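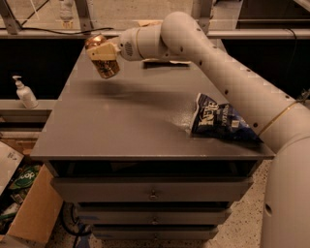
Schubladenschrank Tveit, grau

Drei Schubladen, drei kleine runde Metallgriffe, oben eine flache Platte in Dunkelgrau. Mehr kann der Tveit nicht, und mehr will er auch nicht können. Eine Tüte Kettle-Chips findet oben Platz, eine Getränkedose schwebt darüber - das Abendessen wäre damit geklärt.

Die Platte ist laminiert, die vorderen Ecken sind leicht gerundet. Ihre Hüfte wird es merken, spätestens beim dritten Vorbeigehen im Dunkeln. Krümel sieht man auf dem Grau übrigens recht gut. Ein feuchtes Tuch genügt, Scheuermilch bitte nicht.

Die Griffe sitzen mittig in einer Linie untereinander. Entworfen hat das Ludivine Gautier für Flarside, und sie hat an dieser Linie länger gearbeitet als am ganzen übrigen Schrank.

Technisches
Tiefe: 400 mm
Belastung je Schublade: 11 kg
Lieferung: fertig montiert, frei Bordsteinkante, 2 Personen zum Tragen empfohlen
Lieferzeit: ca. 2 Wochen
Preis: 190 Euro inkl. MwSt.

Passend dazu: Rollensatz Durkus und Schubladeneinsatz Nider, beide separat erhältlich. Der Nider ist ab Juli wieder lieferbar.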